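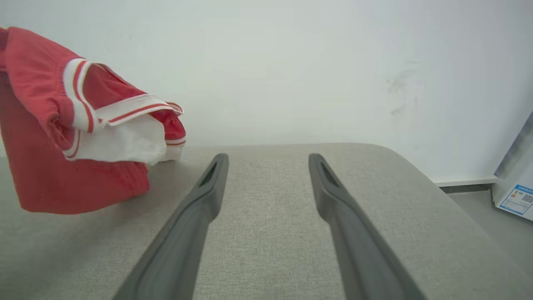

Light gray woven fabric, rounded corner, with a folded red garment on the top.

Kistholm upholstered bench and ottoman series
Manufacturer: Vonalen
Category: Seating / bedroom and utility room

Kistholm is a backless padded seat for the foot of a bed, a hallway or a laundry area. The top is flat and firm enough to fold clothes on. The long edges are straight and the corners are rounded, with the cover pulled over the corner and down the side in one piece.

Sizes
Kistholm 27: 27 inches long, one seat
Kistholm Long: two seats, made to order
Both sizes use the same foam, the same cover fabric and the same feet. Side panels are upholstered on all four sides, so the piece can stand against a wall or in the middle of a room.

Cover
Fabric: Brisa, a fine plain weave with a linen-like surface
Colors: light gray, sand, dark blue
Attachment: hook-and-loop strip along the underside
Replacement covers are sold separately by size. Order the cover for the size printed on the label under the seat. Covers from the earlier Mertens series do not fit, as the Mertens corner has a tighter radius.

Filling
High-density foam over a plywood deck, with a thin polyester wrap. The foam is supplied in one block and is not glued to the deck. It can be turned over when the cover is off.

Feet
Four black plastic glides, 7 mm high, screw-mounted. Felt pads for wood floors are included in the parts bag. Do not fit felt pads on carpet.

Care
Vacuum with a soft brush. Treat spots with cold water and a white cloth, working from the edge of the spot inward. The cover may be machine washed cold on a gentle cycle. Do not tumble dry. Refit while slightly damp and smooth the fabric toward the corners before closing the underside strip.
Damp clothing in red, navy or black should not be left on the light gray or sand cover. Dye transfer is not covered by the warranty.

Placement
Leave a gap of one inch between the seat and a painted wall. Keep clear of heaters and dryer vents.

Load
The deck is rated for seated use by adults. Do not stand on the seat.

Ordering
Kistholm 27, complete with cover: $279
Kistholm Long: price on request
Light gray is a stock color. Sand and dark blue are cut to order and ship in almost 7 weeks. Fabric samples are free on request, one per color. The next production run of the Long version is planned for June.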